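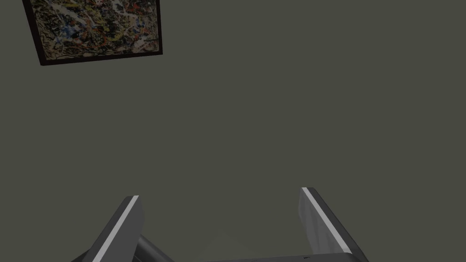
**¿Sirve de algo alquilar cuadros para una oficina?**
Depende de a quién se le pregunte, y casi siempre se le pregunta a quien los alquila. En Prisinow preferimos esperar a tener datos.

**NOTA DE PRENSA. Abril**

Prisinow, asociación de inquilinos de oficinas, pide cautela ante la campaña de Wandach, que promete plantillas «más creativas» a cambio de una cuota mensual de 744 euros por planta. El folleto cita una encuesta a 50 empleados de una sola empresa, Malhotra, y no dice qué se les preguntó.
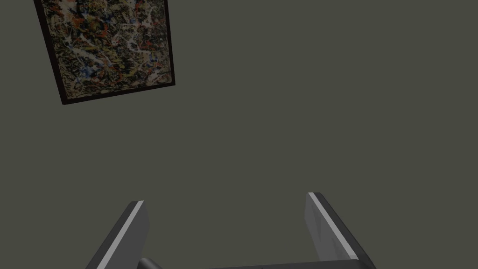

*Pintura abstracta de goteo con marco oscuro.*

«Me gusta la pintura. Lo que no me creo es el porcentaje», afirma Sreekumar Thampi, portavoz de Prisinow. El contrato tipo obliga a permanecer 2 años y cobra aparte cada cambio de obra.

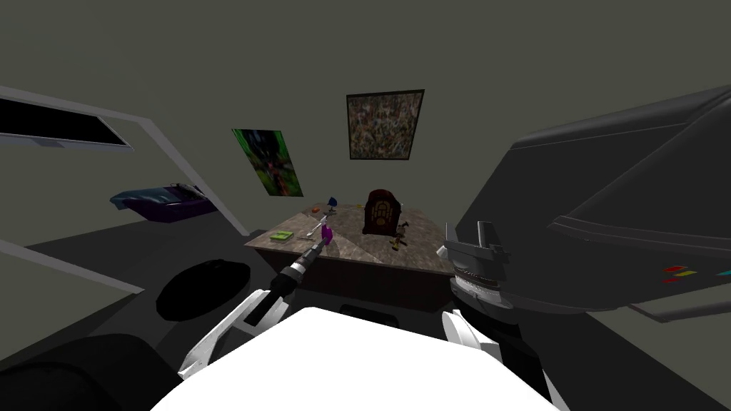 Tampoco queda claro quién paga el seguro. Aravind Thomas, asesor jurídico de la asociación, ha remitido 10 preguntas por escrito a Wandach y sigue sin respuesta. El miércoles se publicarán en el boletín Gornness, con contestación o sin ella.

Contacto: gabinete de prensa de Prisinow, por las mañanas.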